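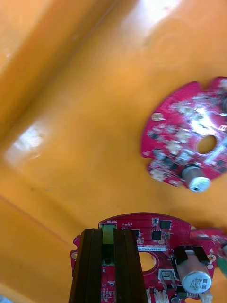

Photo: Intan Pangaribuan

Fan boards get a second turn in Stomdale

Mar 24, 2018

Stomdale has a new attraction, if your idea of a day out is a round red circuit board in an orange tray. The Hnatiuk repair room, upstairs from the old seed merchant's on Drenwood Lane, has started taking in the control boards from dead fans and trying to talk them back into service.

The boards come out of desk and ceiling fans that would otherwise have gone to the tip at Hullosbridge, where there is a skip for small electricals and a man who looks disappointed in you. They are red, circular and have a hole through the middle, which has led more than one visitor to ask whether they are coasters. One helpfully has the word MOTOR printed on it, so at least there is no arguing about which end of the business it belongs to.

Marlina Govindasamy runs the room and came up with the scheme after her own bedroom fan gave out last June, in the one week of the year when Stomdale residents need a fan.

"The blades were fine. The motor was fine. The stand was better than fine, it was a lovely stand," she said. "And I was supposed to throw the lot away over a part I could hold in one hand. I sulked for a fortnight and then I bought a soldering iron."

The usual culprit, she says, is the capacitor, a little silver can standing up from the board like a water tower over a small town. A new one costs less than a bus fare into Hullosbridge. Getting the old one off without taking half the board with it is the expensive part, mostly in language.

Repairs cost 18 pounds, which includes the diagnosis, the part and a cup of tea of variable strength. If the board is beyond help there is no charge, though you still get the tea. Owners are asked to bring the whole fan where they can, and to dust it first. This second request has so far been treated as a suggestion.

The trays were bought as a job lot from a bakery supplier and are a shade of orange that can be seen from the street. Govindasamy defends them on practical grounds: a dropped screw shows up well against the plastic, and she has dropped a good many. Boards go in two to a tray and keep their printed serial labels, so that each should in theory return to the fan it came from. There was an incident with a pair of ceiling fans in the early days that both households now say they are over.

The room has a grant of 3,000 pounds from the Drenwood Fund to see it through its first year, on the condition that it mends 100 boards in that time. Progress is recorded on the back of the door in chalk. Govindasamy would not be drawn on the tally, but she was standing in front of the door when we asked.

Summer is expected to be busy, or whatever it is that Stomdale has instead of summer. Anyone with a fan that hums but will not turn can leave it at the Drenwood Lane entrance on weekday mornings, with a name and phone number taped to the base. Heaters are not accepted. Please stop bringing heaters.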